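Tidying Arm: Project Report

Emilian Bucur, with Chanida Sriwong (wiring, second pair of hands)
Built at the Valderrama shared workshop
Handed in 23 August 2018

What we set out to do

Get a robot arm to clear small things off the top of a drawer unit and put them in a drawer. Pick up, drop in, push drawer shut. Sounds like an afternoon. It was all summer.

We call the whole setup Lorance. The control program is Flendeo, written by me mostly, Chanida did the part that talks to the motors and the stop button. Budget was small so anything that could be borrowed from the workshop shelves was.

Gripper

First version had two flat fingers. Fine on a sponge, useless on anything thin. The fingers closed over the top of whatever it was and came up with nothing. Version two has longer fingers and a bit of rubber sheet glued on the inside. Glue needs a night to set, we gave it an hour the first time and the rubber stayed on the worktop when the arm lifted.

Version three is what we have now. Same fingers, thinner rubber, and the grip comes in from the side at a slant. Straight down was bad because the camera lost sight of the object just before closing.

Software

Flendeo does four steps: look, choose, move, grip. Choosing is dumb at the moment, it takes whatever is nearest the arm. There was a plan to sort by size but we ran out of weeks.

Biggest bug was the tabletop height. I had typed it in by hand and measured from the wrong side of the panel, so every grip was to high. Chanida spotted it after I had spent two evenings blaming the motors. Fixed by having the arm touch down gently at the start and read the height itself. Should of done that first.

Other bug, not fixed: if the light changes a lot the program thinks a shadow is an object and goes for it. We now draw the blind. Not a real answer, I know.

Test runs

We did 80 runs in the last fortnight. A run counts as good if the object ends up in the drawer without anybody touching it. 66 good. Of the bad ones, most were thin flat things (a plastic card, a washer) and a few were the arm bumping the drawer front on the way down. 2 runs were stopped with the button because the cable got tight.

The first batch of runs, before the height fix, isn't in that number. We threw those out. Maybe we should have kept them for comparison but the notes were a mess anyway.

One pick takes about 51 seconds from start to drop. Slow. Half of that is Flendeo waiting for the picture to settle, which could come down a lot with a bit of care.

Closing the drawer

Works for the top one. The arm puts the back of the gripper against the front and pushes. The lower ones are awkward, the arm has to fold right down and the elbow gets close to its own body. We did them at quarter speed and only with one of us on the button. No result I would put in a table.

Opening drawers we dropped. A round knob needs a proper grip and a straight pull at the same time, and our pull curves. Next year's problem.

What went wrong that wasn't robotics

Ordering. The spare motor was meant to come from Flollar in the first week and came in the fourth. Also we shared the bench, so everything had to be packed up each evening and set out again in the morning, and the arm had to be lined up all over again every single time. Marks on the floor helped. Tape peels off though, use paint pen if they let you.

Keep a log from day one. Ours starts on day nine.

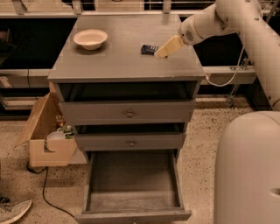 Still to do before the December demo, in no real order. Brighter lamp, so the blind can stay up. Shorter waits in Flendeo. Cables: the white one hangs in a loop under the arm and the black one runs over the floor towards the open bottom drawer, both want clipping down properly. Then small dark things like the toothed navy piece on the top there, with the gripper tip right next to it, need their own set of runs seperate from bowls, which are a different job altogether with that wide rim. Chanida has the parts list, I have the code, both go on the workshop drive once I've cleaned up the comments.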